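About the Cirken School of Trade and Office Skills

The Cirken School is an independent training school for adults. It was established to serve people in Brenau and the nearby towns who left formal education early and who wish to return to study while continuing to work. The school is governed by a board of seven members and is led by its principal, Dalva Amaral.

Our Courses

Instruction is offered in bookkeeping, business writing, payroll, stock control and customer service. Each course is taught in the morning and repeated in the evening, and students may move between the two sessions when their work hours change. Classes are limited to 16 students. A student who misses more than three sessions in a term is asked to meet with the course tutor before continuing.

In the last school year, 233 students were enrolled and 106 of them completed a full certificate. The remainder were registered for single courses or carried their studies into the following year. The school library holds 3,542 titles, with a strong collection in accounting and commercial law, and is open to former students without charge.
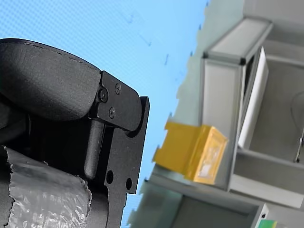
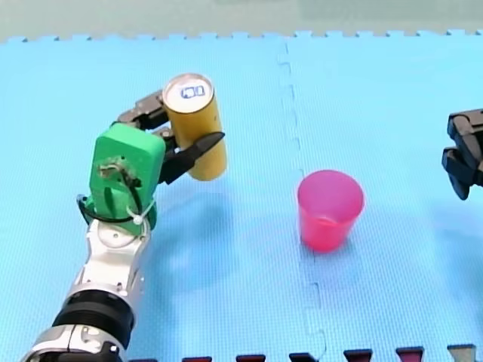

Second picture: a gripper closed around a yellow can.

Our History

The school began as a set of evening classes given by Benedito Bragança above a printing shop on Assunção Street. Mr. Bragança taught bookkeeping by hand in ruled ledgers, and several of those ledgers are kept in the library. When the printing shop closed, the classes moved to the Tondell Building, where the school occupies the second and third floors. Business writing was added under his successor, Gervásio Seixas, who also introduced the practice of admitting students twice a year.

Admission

Applicants must be at least 18 years of age. No earlier certificate is required. All applicants complete a short written exercise and a conversation with a member of the teaching staff, and are then placed at the level that suits them. Applications for the fall term close on 30th August, and classes begin in September. The school awards 57 reduced-fee places each year on the basis of household income. Requests for a reduced fee should be submitted with the application form.

Staff

Nomvula Engelbrecht is head of studies and oversees the certificate program. Wellington Barbosa is registrar and receives all questions about enrollment, records and fees. The registrar's office is on the second floor of the Tondell Building.

Related pages
Course list and fees
Library hours
Reduced-fee places: how to apply
Members of the board
Request a copy of your certificate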